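Timestamps, or how I lost most of a weekend

February 3, 2025

Okay, so I promised a post on the grasp planner and this is sort of that post, except that it's mostly about clocks. Sorry! The planner part is coming, I swear.

Quick catch-up for anyone who skipped the December entry: I've been moving my arm code off the pile of scripts I called Gourlay and onto something with real parts. There's a perception process, a planner, and a controller that talks to the motors, and they pass messages over a little bus I named Plukier (I was tired, it stuck). Each one runs at its own speed. On paper this is lovely.

The trouble was that the gripper kept heading for places where the cloth had been a moment earlier. It wasn't off by a lot, just enough to drive me up the wall. When the arm crept along it did fine, and when I let it move at a normal speed the target slid off to one side, always in the direction of travel. If you've done this kind of work you're already yelling at the screen, and yes, you're right, but I spent all of Saturday redoing the hand-eye calibration anyway. Three times. The numbers came out nearly the same each time, which should have been a hint.

Sunday morning I finally did the boring thing and dumped the logs. I pulled up a run with 1051 wrist camera images in it and started stepping through them next to the joint angles the planner thought went with each one.
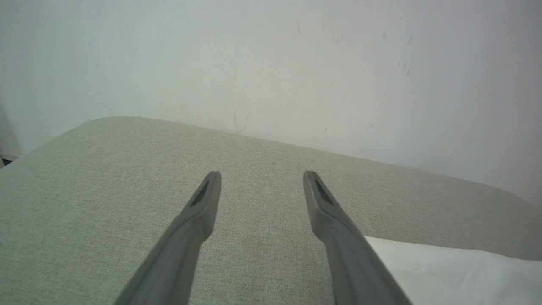

Wrist view from the Sunday run, jaws open over the padded surface.

I like having the fingertips in view for this, by the way. They're bolted to the same wrist as the camera, so they give me something steady to look at while everything behind them slides around. I drew the predicted edge of the cushion on top of each picture and just scrubbed back and forth. Arm still: edge lines up. Arm moving: edge wanders off, comes back when the arm stops. Once you see it that way there's really only one thing it can be.

So, the bug. The perception process was stamping each image when it finished decoding it, and the planner looked up the arm pose for that stamp. By then the arm had moved on. The gap was some 21 milliseconds on a good day and a fair bit more when the segmentation model was hogging the machine. I'd even left myself a comment in the code that said "fix stamp later." Thanks, past me.

The fix was maybe a dozen lines. Stamp on arrival, before decoding, then subtract a fixed offset for the exposure and the cable. The pose lookup now interpolates between the two nearest joint readings too -- it used to grab whichever was newest, yikes. I also made the planner refuse any image whose stamp falls outside the joint history, and it complains loudly in the log when that happens. It complained a lot the first night. My history buffer was tiny, so I bumped it to 3000 entries and it went quiet.

Ok-hee Bang wrote to me after the last post asking why I don't trigger the camera from the controller and skip all this. Fair question! Mine doesn't have a trigger input, and I'm not buying another one before spring.

Still on the list: the offset is hand tuned, and I'd like to estimate it by wiggling the wrist and matching the image motion against the joint speeds. Volodymyr Vakulenko sent me his script for doing that and I haven't got it running yet (it wants a newer Python than I have on that box). If it works I'll put the cleaned-up version in the Plukier repo next to the log viewer.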